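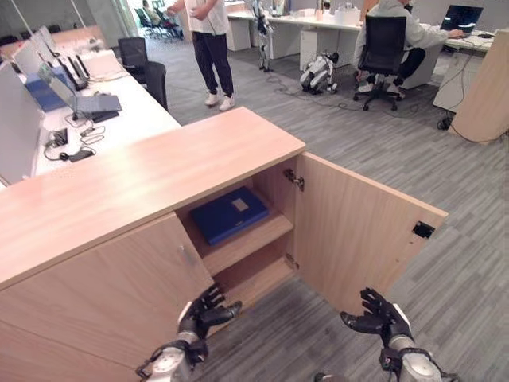

Oak-coloured cabinet, right-hand door open, navy folder on the top shelf.

Right, the Harkico low cabinet. I said back in April that I'd write this up once I'd lived with one for a while, and a few of you have been emailing, so I'd better get on with it.

I bought mine for the study, which is also the spare room, which is also where the ironing goes to die. I wanted something low enough to sit under the window and deep enough for lever arch files lying flat, and I didn't want to spend more than $400. Wastell had it on the floor for $379 plus delivery. I paid the delivery because it wouldn't go in the Corolla, and believe me I tried, in the car park, with a very patient young bloke holding one end.

Assembly first. The instructions are all drawings and they're pretty good until step nine, where the hinge plates go on. The drawing has them one way up and the little dimples in the side panel say the other. Go with the dimples! I went with the drawing, hung both doors, found they wouldn't close, and had to take the lot off again. Two hours all up, plus a cup of tea and a bit of a sulk.

Once the hinges are right they're lovely. You get a screw for side to side and another for in and out, and a quarter turn is plenty. My floor slopes towards the hallway (old house, don't ask) and I still managed to get the gap between the doors looking even. The door swings a good long way too, so you're not reaching around it to get at your tax papers.

The finish I'm less sold on. The top marks. I left a mug on it overnight and there was a pale ring in the morning that took a fair bit of rubbing with furniture oil to shift. I now keep a runner on it, one my friend Alžběta Pešek brought back from her mum's place, and it looks better for it. The Krajčí sideboard I had before this copped years of mugs and never showed a thing, but that one cost a small fortune and weighed about the same as a pony.

The knobs are fiddly. If you've got big hands or crook fingers I'd swap them for a proper bar handle before you do anything else. The hardware shop at Plukilby has plenty for a few dollars each, though you'll need to drill a second hole in each door, so measure twice – I only measured once and there's a dab of filler on my left one to prove it.

Shelves are decent. They don't bow under paper, which is what killed my last flatpack, and mine has had folders on it since winter with no sag I can see. The shelf pegs are a bit loose in their holes. A wrap of plumber's tape sorted that out.

Would I buy it again? Yeah, I reckon so, at that price. For a kitchen or anywhere it'll get splashed I'd keep looking. Wastell told me a white one is due before Christmas, and if the top on that is any tougher I might be tempted for the laundry.

Posted August 2009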